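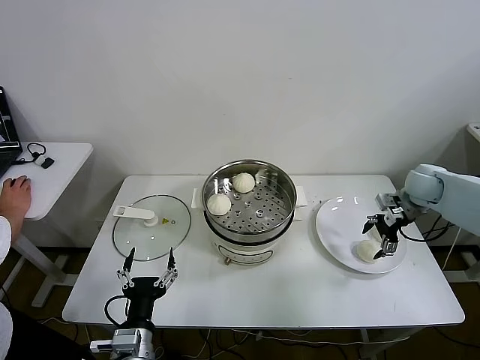

Introduction to Food Science
Handout 2: Cooking with Steam

Last time we finished with ovens and dry air. Today we get to my favorite cooking medium of the whole course, and it starts with a puzzle. You can reach into a hot oven for a few seconds and pull your hand back unharmed, even though the air in there is much hotter than boiling water. Hold that same hand over a boiling kettle and you'll be burned almost at once. (Please take my word for it!) How can the cooler one hurt so much more?

Hidden heat

Turning water into steam takes a huge amount of energy. If you take a pot of ice-cold water up to the boil, then keep going until it has all boiled away, the second part costs more than five times the energy of the first. During all that boiling the thermometer doesn't move, which is why the old books called it hidden heat. We call it the latent heat of vaporization.

The lovely part is that the energy comes back out. When steam touches something cooler, such as a lump of dough or a potato or your fingers, it turns back to liquid on the surface and hands over everything it was carrying. Hot air has no such trick. It can only cool down a little as it passes, and the food heats slowly.

What it does to dough

Put a piece of yeast dough in steam and three things begin at nearly the same time. The gas bubbles swell. The starch takes up water and thickens. The proteins set and lock the shape in place. What you don't get is a brown crust. Browning needs a surface well above the boiling point of water, and a wet surface can't get there. The skin of a steamed bread stays pale, smooth and a bit springy, and you taste the wheat and the yeast much more plainly than in a baked loaf.
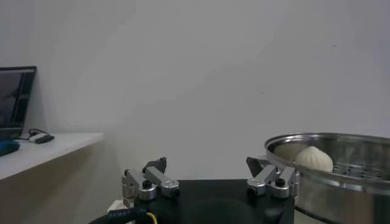

Someone in the evening section asked whether turning the burner up would cook the food faster, and whether the steam would get hotter if it did. Great question, and it catches almost everyone. In an ordinary pot with a loose lid, steam stays at the boiling point however hard you drive it. More heat only makes more steam. Once there is enough to fill the space and push out the air, the rest escapes around the lid and warms your kitchen.

Pressure changes the picture

The boiling point depends on the air pressing down on the water. At sea level it is 212 degrees Fahrenheit. In Skakau, at 1,508 meters, it drops to some 203. Dough that needs 20 minutes in Jistanside, down on the coast, will need longer up there. A pressure cooker goes the other way: seal the pot, let the pressure climb, and the boiling point climbs with it.

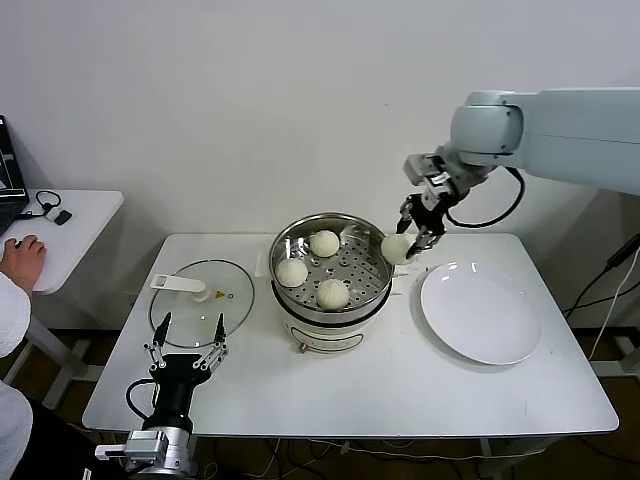 Steamed buns in a perforated steel basket.

Drips

Steam also condenses on the lid, and those drops fall. On dough they leave wet, sunken spots. Bamboo lids soak up a good deal of the water. With metal or glass, cooks often wrap the lid in a cloth, tied up well clear of the heat. Try it both ways at home if you can, the difference is wonderful to see!

Before next class

Read the Sayegh chapter on starch, up to page 191. Skip the box on sugar syrups for now.

Work out why frozen dumplings steam more slowly than chilled ones, even when both start below room temperature. Think about latent heat again, but with ice this time.

Lab groups: bring your Zultora workbook and a kitchen thermometer that reads past boiling. We start with potatoes.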